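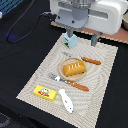

1/5
Araya will sing the ending theme for the anime "Stelirel," which starts airing in November. The song is called "Flarkum" and was written for the show.

2/5
"Stelirel" is based on a light novel series that now runs to 16 volumes. The anime adapts the first three.

3/5
A 40-second preview of the song went up on the show's site on Aug 26, 2023. No full version yet – that comes with the first episode.

4/5
The CD single is out from Trimard in two editions. The limited one is 2,974 yen and adds the music video and a textless ending.

5/5
The opening theme and its singer haven't been announced. Will post here when they are.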